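Turnstead staff room: new drinks and recycling arrangements

The staff room at Turnstead reopened on December 15, 2023 after the flooring work, and a few things have moved. The old pine sideboard has gone to the Dalley site. In its place is the low black cabinet with drawers that used to stand in the Birkett meeting room.

Tea, coffee and sugar are in the top drawer. The one under it is empty and free for spare mugs. Please don't put open packets in either of them - we had ants in February and would like to avoid a repeat.

Cold drinks are still 60p each, paid into the tin by the fridge. The fridge holds 16 cans on the bottom shelf and the rest are kept in the store cupboard, so if you take the last few, please refill it.

Cans now go in the blue Tralex bin next to the door, and plastic bottles go in the green one. Last year the building sent 1,011 cans for recycling, and most of those came from this room.
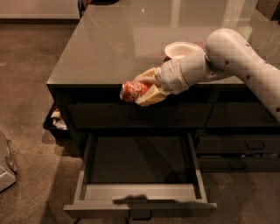 The cabinet top is shiny and marks easily, so wipe up spills with the soft cloths from the sink and keep the scouring pads off it. Small things such as the white bowl can stay out on top. A drinks can, Coca-Cola or any other, should go in the blue bin once it is finished. Bins are emptied at 6 each evening, and anything left on the cabinet won't be collected.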